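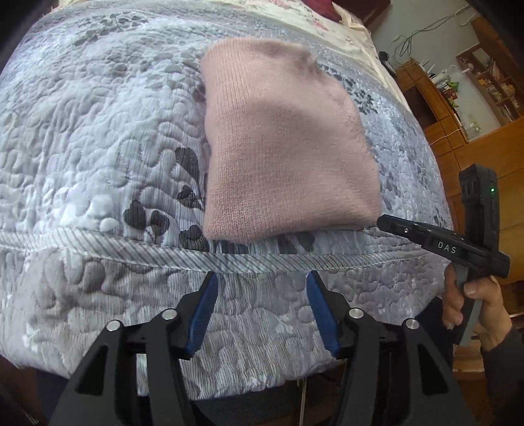

The pink knit, folded and on the quilt.

Wed 8 October

The heating is still off. I say this with some pride and also with a hot water bottle up my cardigan, and I'd like it noted that I have got further into October than I did last year, when I cracked on a rainy Sunday and sat on the radiator in the hall like a cat.

I grew up in a house where the heating was a moral question. There was a day for turning it on and the day was never discussed, it was just somehow known, and if you were cold before then you put something on. If you were still cold you were told to move about a bit. I have carried this into adult life without ever really looking at it, the way you carry on buying the same brand of matches, and every autumn I find myself playing a sort of game against the thermostat that I am the only one playing. I have lived in this flat for seven winters and the thermostat has never once congratulated me.

Anyway, this is meant to be a post about getting ready for the cold, because a few of you asked after last year's grumbling how on earth a person manages in a flat at the top of Ollodau with windows like mine. The windows are lovely, I must say that first. They look right down over the roofs to the harbour, and on a clear morning you can see the light at Sistuvness blinking away long after it needs to. But they are old and they rattle, and when the wind comes from the north the curtains in the front room lift and settle, lift and settle, with everything shut. Visitors find this unnerving. I've grown quite fond of it.

So, the draughts. I have tried the foam tape (goes grey and falls off by January), I have tried the clear film that you shrink on with a hairdryer (works well, makes the room sound like the inside of a crisp packet), and last winter I tried doing nothing and being brave. What I've settled on this year is curtains. Proper thick ones, lined, with a bit of weight in the bottom hem, hung so that they touch the floor. I found mine in the hospice shop on the hill, mustard-coloured, far too long and smelling powerfully of someone else's lavender. They have been on the line for three afternoons and smell of lavender and seagull now. I took them up by hand in front of the television over a good many evenings, and I won't pretend the hem is straight, but it is down at ankle level and I don't invite people round who look at hems.

The difference is ridiculous. The front room used to feel like a room with a hole in it. Now it's a room! I sat in there last night with the lamp on and my feet tucked under me and listened to the weather carrying on outside, and I was so comfortable I let my tea go cold, a thing I only do when I'm either very happy or on the phone to the bank.

Speaking of money, I had the boiler looked at. I do this every autumn and dread it every autumn. The man tapped various things and sucked his teeth and then told me the pump might go this winter or might go on for years, and that if it did go I'd be looking at up to £479, depending. I asked depending on what. He said, well, depending. I gave him a biscuit and have been thinking kind thoughts towards the pump ever since. It makes a small clicking sound when it's resting and I find I'm listening for it, as you do with a sleeping baby.

I've also been through the clothes, which is the job I like best in the whole business. I have one of those beds with a big drawer underneath and the winter things live in there all summer with a bar of cedar soap, and one afternoon in early autumn I pull everything out and heap it up and it's like meeting people off a train. Oh, hello, you! I had forgotten the green one altogether. I had remembered the grey one as being much nicer than it is. There were a couple of moth holes in the sleeve of my walking jumper and I've darned them in a wool that is nearly the right colour, and I think if you're close enough to see it you're close enough to be told about it.

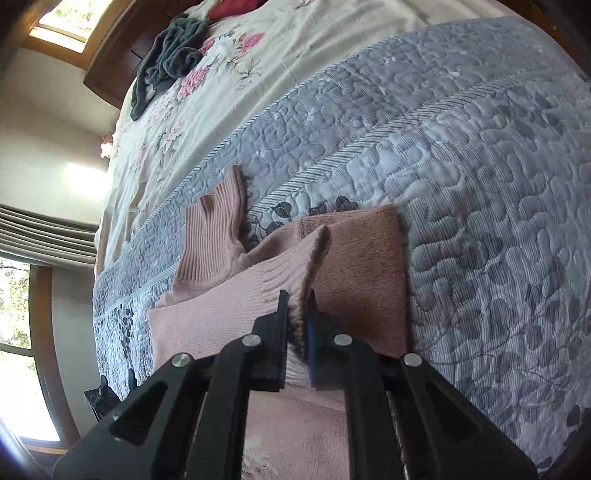
Cuff of the pink knit, light pink and softly ribbed.

My rule with knitwear is that it is folded and never hung, and that it gets an airing on the bed before it goes anywhere near a shelf. I once hung a good cardigan on a wire hanger for a whole winter and it came off with shoulders like a coat rack. I wore it to a christening. There are photographs.

While I was at it I did the blankets too. I have more blankets than one person can defend owning. The heaviest is a Skirunberg, brown and cream, and it came with me from my aunt's house and must be older than I am. It weighs about as much as a sheep. You don't so much get under it as get posted under it, and once you're in you had better have your book and your glasses with you, because getting out again is a project. I don't put it on the bed until the first frost. I don't know why I have that rule, but I've kept it for 26 years across five different homes and I'm not about to find out what happens if I break it.

Then there's food. Some people feel autumn coming in the light or in the leaves and I feel it in wanting barley. All through the summer I live on tomatoes and toast and then one morning I wake up and I would like something brown in a bowl, please, and I'd like it to have been on the stove since lunch. I've made the first big soup of the year, with barley and leeks and the end of a ham, and too much pepper. It was better the second day and better still the third. I had meant to freeze half. I did not freeze half.

I took the 37 down to the harbour on Saturday to get bread to go with it, as the only loaf worth having with soup is the dark one from Benítez on the front, the one with the seeds underneath that go all over your coat. The queue was out of the door and there was a fierce little wind coming round the side of the ice-cream kiosk, which has its shutter down now until spring. I do love a seaside town when the shutters go down. In August you can't get along the front for pushchairs, and I don't grudge it, it keeps the place alive, but there's something very companionable about that queue in October, everybody with their collars up, all of us saying it's got colder to people we wouldn't have spoken to in July. The woman in front of me had bought the last two custard buns and very nearly got away with it. I had words with myself and bought a cheese scone.

I walked home by the steps instead of waiting for the bus, and was warm as anything by the time I reached the top. There are 83 steps if you believe the sign at the bottom, and my knees do. My mother would have said there you are, you see, move about a bit. I had my coat undone and my hat in my pocket and I stood at the top rail getting my breath back and looking out towards Sistuvness, where it was already raining. You could see it coming across the water in a long grey slant, and I worked out I had just time to get the rest of the curtains in off the line. I hadn't. They got soaked, and so did I, and I had to hang them over the bath, where they dripped all night and kept me awake.

A few questions from the last post, before I go and fill the bottle again. Yes, the hot water bottle cover is the same one, it's been patched. No, I have not tried an electric blanket, and I know, I know, several of you have told me it will change my life and costs next to nothing to run. I think I'm a bit afraid of liking it. And to the reader who wanted to know how I stop the bedroom window from running with wet in the mornings, I don't, I'm afraid! I keep an old towel on the sill and wring it out before breakfast. If you have a better way then please leave it in the comments, and also anything you know about the barley going gluey on day four.

I'm aiming for the end of the month with the heating. I'll let you know if I get there. It's meant to drop again at the weekend and I've moved the armchair nearer to the kitchen, where the oven is, and I'm thinking of baking something that takes a very long time.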